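Two-arm cell, who checks the floor?

gorndale_tech
October 22, 2021
We're rewriting the bench rules at Viltadeck. Current draft says both arms get homed before anyone reaches in.
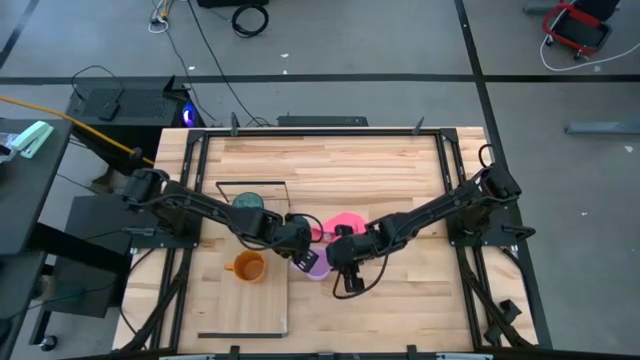 The rule I keep arguing for is cable routing. Anything on the floor within 18 inches of the table gets taped down or moved. We have a yellow cable running up to the left side of the frame and dark ones trailing to the computer tower. I'd fail that on a walkthrough.

suten100
Disagree. Homing both arms every time kills your cycle. Speed cap and an e-stop in reach is enough.

Yoon-hee Yoo
Not enough with 2 arms sharing the middle of the table. We tried the cap only at Sung in February and went back to homing.

gorndale_tech
Same bench from the side: 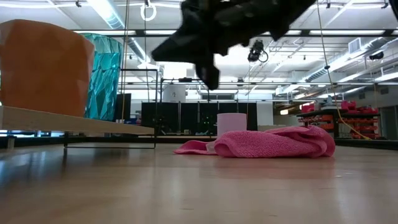
Gripper moving above the pink towel, cup behind it.

suten100
Fine, home them for towel work. I'd still leave it out for rigid parts.

Yoon-hee Yoo
Then write it as two rules.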